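Tiempo de lectura: 2 min

Acta de la reunión de producto: integración de Protow en Kakier
Lunes, 25 de marzo de 2024

Modera: Charoen Noiphan
Asisten: equipos de mensajería, soporte y diseño

1. Cierre de la compra
Charoen confirma que la compra de Protow está firmada. ¡Aplauso largo, también de los que estaban conectados desde casa! Entran en plantilla 23 personas, casi todas de desarrollo, y conservan su oficina. La marca Protow se mantiene como mínimo hasta octubre.

2. Cuentas y migración
La prueba interna movió 2.626 cuentas al directorio de Kakier y fallaron 10, todas con alias duplicado. Gran resultado para una primera pasada. Soporte pide un aviso más claro en la pantalla de acceso (el actual habla de «identidad federada» y no lo entiende ni el propio equipo). Diseño trae dos textos a la próxima reunión.

3. Videollamadas
Se vio la demo de Somboon, el nuevo motor de vídeo. El sonido gusta muchísimo y el cambio de móvil a portátil sin colgar arrancó un «¡otra vez!» general. Queda pendiente el eco con altavoces externos. Se acuerda abrir la beta a unos 58 clientes. 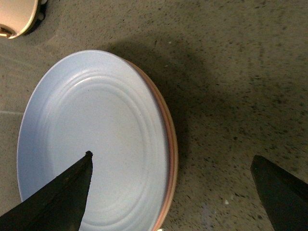 4. Plorkmont
Se aplaza la decisión sobre el cliente de escritorio. Mensajería prefiere reescribirlo entero, soporte quiere parchearlo ya. Charoen hablará con las dos partes.

5. Ruegos y preguntas
Se pide subir la grabación de la demo a la carpeta común. Aprobado.

Compartido 10 veces · 0 comentarios
© Kakier · Contacto · Volver arriba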